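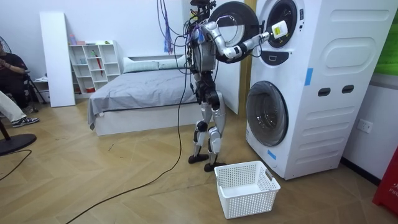 Stacked washer and dryer on a herringbone wood floor.

I've had the Stovura drying rack since December, and I have to say it has won me over completely! We don't like to put sweaters in the dryer at our house (I shrank a lovely gray one years ago and still think about it), so there is always something damp hanging over a chair. My neighbor Moushumi Siddiqui swears by the Brasia, and I did try hers for a weekend, but it wobbled on me every time I reached for the top bar.

The Stovura has three shelves and folds flat behind the door – a real blessing in a small hallway. It holds two loads of shirts and socks if you're patient about it. My only grumble is the little plastic feet, and two of them popped off the first week. I pushed them back on with a dab of glue and they've stayed put ever since. I'd happily buy it again, maybe in the blue.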